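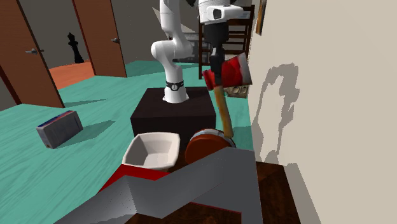

Render: Sekareo simulation group

July
By Krystyna Nowakowski
Reading time: 3 min

Handling edged tools in simulation: questions on the Neltholm rules

Which tasks do the rules cover?
Any simulated task in which an arm grips, carries or puts down a tool with a blade, or works within reach of one. Axes, knives, saws and chisels are all included. The rules apply to scripted motion, teleoperation and learned policies alike.

Why apply safety rules where no one can be hurt?
Motions developed in simulation are later run on hardware. A grasp that would be refused on the real cell should be refused in the simulator too, and logged under the same code.

May the arm hold an axe by the head?
Yes, if the task sheet says so. A head grasp must be declared before the run, together with the direction of the blade. The default is a handle grasp. An undeclared head grasp is scored as a fault even when the axe reaches its target.

What clearance is required?
Keep 100 mm between a carried edge and any wall, door or furniture. Clearance is measured from the collision mesh. Shadows and rendered outlines are not used.

What about objects close to a blade?
The target must be named in the task sheet, and so must every edged item beside it. Contact between the fingers and an unnamed blade ends the run.
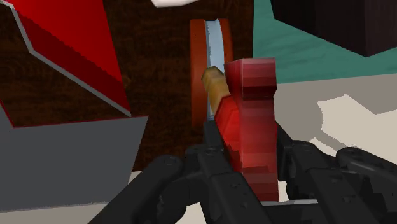
Gripper closed on a red object, knife directly behind.

Is a wrist view enough for review?
No. Submit one view of the whole arm and one close view of the fingers. Leonidas Kourkoulas returns submissions with only one of the two.

How many runs are needed?
30 per task, with the object layout changed between runs. Up to 3 may be discarded for solver errors, provided the logs are kept.

Do low-polygon models count?
Yes. Faceted geometry is acceptable if the edge is marked in the object file. See rule 32 for the tag format.

Who grants exceptions?
Judit Pap, in writing, before the first run.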